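Fairweather Community Kitchen – progress report to the Foma Fund
July 29, 2020
Prepared by Digby Treloar

Hello again, and thank you for waiting a couple of extra weeks for this one. I'd rather send you something complete than something on time, and I hope you feel the same way (the budget sheet is attached separately, same layout as last time).

Where we'd got to in March

When I last wrote, the old drinks corner was still a shelf over the sink with mugs stacked three high, and you'd kindly agreed that part of the small equipment money could go toward sorting it out. We lost a handle or a rim most weeks, and anyone short had to ask for help getting a cup down. I said I'd try a few kinds of mug storage before buying for all the tables, and that's mostly what I've been doing!

Mug storage

We settled on two types to compare. One is the wooden mug tree, the classic sort with angled pegs coming off a pole. The other is a black wire rack with a wooden dowel across the top. I've been setting them up together on one of the white tables by the gray curtain, with the milk out as well, so I can see how much room is left for people to pour and stir.

The tree is the one I'd buy again tomorrow. It takes up very little table, and a red mug or a white one hanging up there is easy to spot from the door. Its weak point is loading – if you fill one side first it feels tippy, so I've been asking everybody to alternate. The rack feels steadier and it's easier to wipe under, but it's greedy with space, and people tend to put their mugs down next to it. I've been guilty of that too.

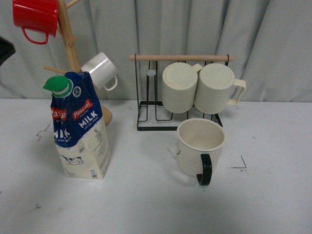

Milk and supplies

We've moved to one-liter cartons for the drinks table. The big jugs were cheaper per cup on paper, but they were heavy for some of our regulars and we poured too much down the sink at closing time. The screw caps help a lot. I'd like to stay with the smaller size through the winter, and I've put the difference in cost on its own line so you can see it.

Tea and sugar are now coming from Dreden along with the dry goods, in one delivery. That saves me a drive, and I've stopped claiming the mileage.

The tables

The white tops are holding up well, but they do show everything. There are scuffs, and there are bits of black marker that have so far beaten dish soap and a lot of elbow grease. I'm going to try a proper cleaner before I ask you for anything. If it doesn't work I'm inclined to live with it, or put a wipeable cloth over the worst one.

Money

The equipment line had $95 in it for mug storage and we've spent $43, which covers the tree, the rack and the delivery. I'd like your okay to use what's left on more trees. Ellia has them in the same light wood, at $12 each if we order before the fall.

What's next

I'll place the order as soon as I hear from you, then swap out the old shelf and patch the wall behind it. I also want to get a tray for spoons, which currently live in a jam jar and end up everywhere. The rack will probably go to the back kitchen, where there's more counter to spare.

Call me any morning if something in the budget sheet looks odd – I moved two of the rows and I may have confused us both.

Digby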